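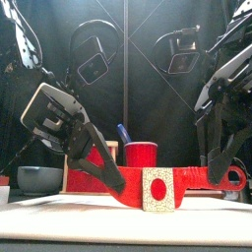
Diapo 1 – Pourquoi deux bras pour un seul objet

Bonjour à tous. Me présenter en une phrase, puis présenter Amber Prins, qui a conduit les essais avec moi et qui répondra aux questions sur le logiciel.

Dire d'abord ce qu'on étudie : la prise à deux bras d'ustensiles longs, saisis près de leurs extrémités. L'objet rouge au centre est tenu à droite près de l'anneau. À gauche, les doigts touchent le bout arrondi.

Laisser la photo à l'écran pendant l'explication. Le public doit voir que les deux contacts sont très différents.

Diapo 2 – La méthode Dillel

Rappeler le point de départ : dans la version de mai, chaque bras suivait sa propre trajectoire et les deux n'échangeaient que leur position. L'écart entre les pinces se reportait directement sur l'objet.

Dans Dillel, la politique prédit d'abord la pose de l'objet, puis en déduit les deux poses de pince. Un seul réseau, deux sorties. Le bras qui a la meilleure prise est désigné meneur, l'autre suit avec une consigne plus souple.

Insister sur le choix du meneur. Il est refait toutes les 6 images, pas une fois pour toutes au début de l'essai. C'est le point sur lequel on nous interroge le plus souvent.

Diapo 3 – Données

900 démonstrations téléopérées, 44 objets. Préciser que les démonstrations ratées ont été gardées, avec une étiquette à part – Arnout Van Hecke y tenait et les courbes lui donnent raison.

Ne pas détailler le format des fichiers. Renvoyer à l'annexe.

Diapo 4 – Le cas difficile : une forme évasée
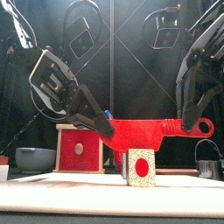 Figure 2. Ustensile rouge en forme d'entonnoir, tenu à l'horizontale au-dessus de la table : pince gauche contre la partie évasée, pince droite sur le manche.

Faire remarquer que la pince droite a une prise franche sur le manche, juste avant la boucle. À gauche, la pointe appuie contre une surface conique, et c'est ce type de contact que l'ancienne version gérait mal. Avec Dillel, le meneur est presque toujours le bras côté manche.

Signaler aussi le bec, derrière le cube à motif : le planificateur doit tenir compte de ce qui dépasse sous l'objet, pas seulement de l'axe entre les pinces.

Diapo 5 – Résultats

Montrer la courbe Dillel contre Bemov, notre méthode de référence interne. Commenter les deux tendances :
– sur les manches droits, l'écart est faible ;
– sur les formes évasées, Dillel lâche nettement moins souvent l'objet.

Dire clairement que la durée d'exécution augmente. La consigne souple du bras suiveur ralentit le mouvement et nous n'avons pas encore corrigé cela.

Diapo 6 – Limites et suite

Objets rigides seulement. Éclairage et fond constants pendant toute la campagne, donc aucune conclusion à tirer sur d'autres postes de travail. La reprise des essais sur le banc Flondex est prévue, avec les mêmes objets.

Passer la parole à Amber pour les questions. Garder la diapo 4 prête à être réaffichée.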